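# Kleiderstange Plotoreck, schwarz

Ich verkaufe in meinem kleinen Laden ja eigentlich nur Sachen, die ich selbst benutze, und die Plotoreck ist so ein Fall! Eine schlichte, lange schwarze Stange, passt über Nischen, in Kabinen oder (wie bei mir früher) quer durch den Flur. Normale Kunststoffbügel gehen problemlos drüber.

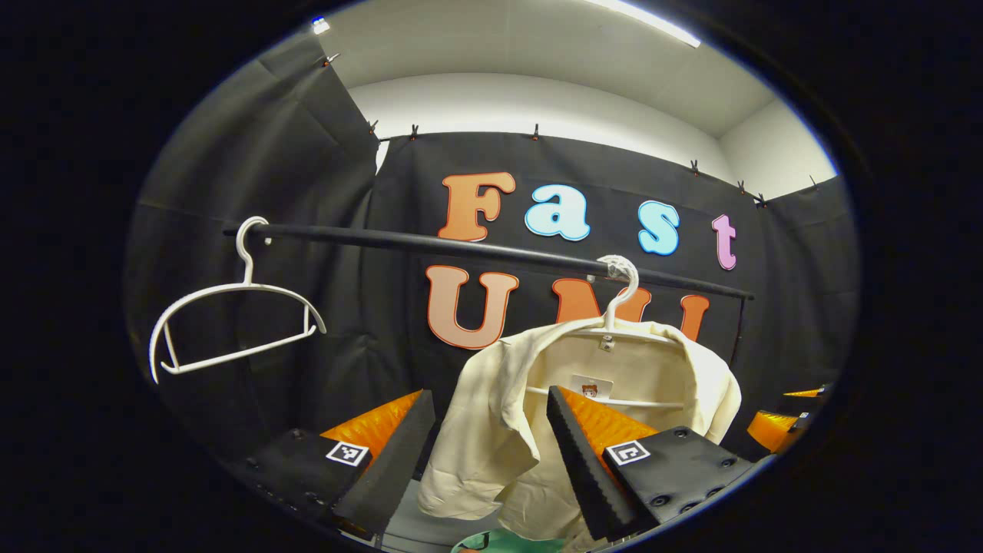 *Plotoreck mit weißen Bügeln und cremefarbenem Hemd, dahinter schwarzer Stoff mit bunten Buchstaben*

Bei Hemden hänge ich immer mit etwas Abstand, dann knittert am Ärmel nichts und man kommt gut an die Knöpfe. Wer rutschende Bügel hat: ein Streifen Klebeband um den Haken hilft, den Tipp habe ich von Zoi Makris, die bei mir die Bestellungen packt.

Und was nicht auf die Stange soll, kommt in einen Korb daneben. Rund und grün finde ich am schönsten, so ein Ding schluckt auch mal ein zerknülltes Stück Stoff, wenn's schnell gehen muss.
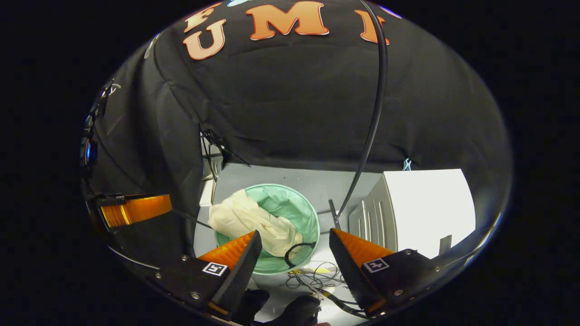
Körbe führe ich selbst leider nicht, aber die Bügel von Zurnow könnt ihr gleich mitbestellen, im Pack zu 40 Stück.

- Artikelnummer: 467
- Farbe: Schwarz
- Lieferung: mit 2 Wandhaltern
- Rückgabe: 14 Tage

Die nächste Ladung kommt im März, Vorbestellen geht schon jetzt per Mail!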